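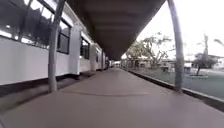 Bucket elevators: questions of belt, speed and wear

Last updated: Sat 1 April

Simholm builds bucket elevators for grain, fertiliser and dry minerals at its Grestitport works. The senior design engineer there spoke to us about how a unit is sized.
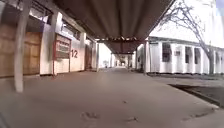

Reading time: 2 minutes

The first figure the engineer asks a customer for is bulk density. "People send us tonnes per hour and a lift height. I can't pick a bucket from that. Fertiliser at 791 kilograms per cubic metre and bran are separate machines."

Belt speed comes next. Free-flowing grain is thrown clear at the head pulley, so the belt runs fast. Fragile or sticky product goes on a slower chain unit with continuous buckets. "If the speed is wrong, material falls back down the leg. You hear it before you see it."

The current model, the Flelalen, takes lifts up to 50 metres. Its head pulley is lagged with 10 millimetre rubber, and the boot has a gravity take-up. Asked about bolts, the engineer was brief. "Retorque after the first day of running. Then again at the first service."

In February the works finished an order for Hamdan, a feed mill, with 394 steel buckets on one belt. The mill had asked for plastic. "We ran their pellets against both. The plastic lips wore too quickly for their hours."

Alignment sensors are fitted at head and boot as standard, along with a speed switch on the tail shaft. Spare belting is cut to order, and the engineer advises keeping one splice kit on site.

Related items
Choosing a screw conveyor pitch
Chain or belt for abrasive product
Dust seals on head shafts

Contact us | Copyright Simholm | Back to top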